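The Price on the First Page

How a small kitchenware maker planned the purchase of its first robot arms, and what the budget forgot

When Evangelia Politis received the first quotation for a robot arm, she printed it and put it on the wall of her office. It was one page. By September of the following year the same wall had 13 pages on it, and the arm was still on the first one.

Politis manages operations at Christodoulou, a family company that packs and returns kitchen goods for hotels and holiday flats. Its staff sort spoons, cups, bowls, trays and small wooden items, and put them back into sets. The work is light but it never stops, and every summer the company has difficulty to find people for it. The owners agreed that she could look for automation, on the condition that she would show them the whole cost before anything was signed.

"I thought the whole cost was the arm and a person to install it," she says. "Then I started to ask other people what they had paid."

One of the people she asked was Fotis Giannakopoulos, who buys equipment for Pristen, a larger company in the same business park. He had bought two arms some years before, and he gave her a copy of his own spreadsheet with the prices removed. There were 30 lines in it. Tables, cables, mounting plates, spare fingers, lamps, insurance, electrical work, a lock for the door. Training had three lines alone, one for each time it was repeated after somebody left.

His advice was to divide the money in a different way. In his view a buyer who has a fixed sum should spend less on the arm and keep more for what touches the objects and for what sees them. A gripper that is good for boxes can be bad for a spoon. A camera near the gripper can help very much, but it must be connected, protected and from time to time replaced, and every one of these is a line in the budget.

Politis did not want to choose from a catalogue. She rented bench time from Kellen, an integrator that lets customers try their own products before they buy, and she sent a crate of ordinary stock.
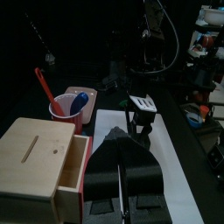

On the bench at Kellen: the gripper over the white board, with the wooden box, its drawer open, and the red cup of utensils to the left.

Stelios Athanasiadis, the engineer who looked after her trial, asks every customer to send the things that give trouble, and to leave the easy ones at home. Drawers are a good example. To open one is a pull in a straight line, and a person does it without thinking. For a robot the box must stay in its place while the drawer moves, so either the box is fixed to the table or a second tool holds it. "This is a decision about money," he says. "A fixture is cheap, but you need one for each product. A second arm is expensive, but you buy it once. I cannot answer this for the customer. I can only make sure that they ask it before the order."

The trial was six days. Politis says that she learned most from the slow ones, when nothing was ready and she could watch how much time the engineers spent on preparing the table. She wrote these hours down and asked Kellen to put them in the offer as a separate item. Until then they had been hidden inside "commissioning", a word which she now asks every supplier to explain in writing.

Rachid Belkadi, who makes financial plans for small manufacturers, recommends the same. He has seen many offers where the hardware is described to the last screw and the labour is one sentence. He also advises to keep 20 per cent of the total aside and not to tell the supplier about it. Some of his clients find this excessive in the beginning. He asks them to keep the reserve until the end of the first busy season, and to decide then.

There is also the question of who will own the work. At Christodoulou the answer was Filippos Papadakis, a shift leader with no background in robotics, who had repaired the packing machines for years. His hours on the project were put into the budget from the start – half of his week, with another person paid to cover his shift. The owners did not like this line. Politis defended it longer than any other, and it stayed.

She considered leasing too. Brodard, a leasing firm, offered monthly payments with service included, and for the first year it looked clearly better. After that it depended on how many hours the arm would run, and she did not yet know this number. In the end she leased one arm and left the second for a later decision. The contract was signed on 5/12/24, a Sunday, at the kitchen table of one of the owners.

The 13 pages are still on the wall. Papadakis has added notes in pencil, mostly about fingers and cables, and these will go into the next budget.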